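Comparing Two Grippers on the Same Crates

If you're torn between a hand with lots of fingers and a plain two-finger gripper (and oh, I was torn for most of August!), give them both the same job before you spend any money. My job was green plastic crates, because that's what we have.

1. Mark the floor with yellow tape in front of each shelf.
2. Set the controller speed to 46 percent and leave it there for both.
3. Run the Rillum hand first, then the Pamis two-finger, 145 tries each. Gordon Carrier talked me out of fewer, bless him.
4. Write down every slip as it happens, even the silly ones.

The hand comes first, then the two-finger:

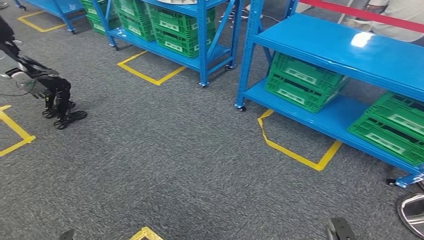
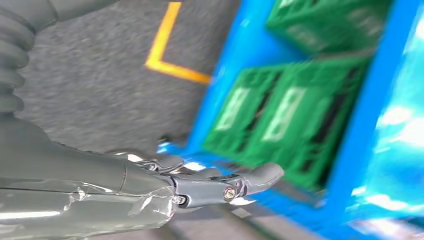
Once you have your tally, go back over the slips and sort them by crate position before you compare totals. I skipped that on my first try and had to redo an entire afternoon.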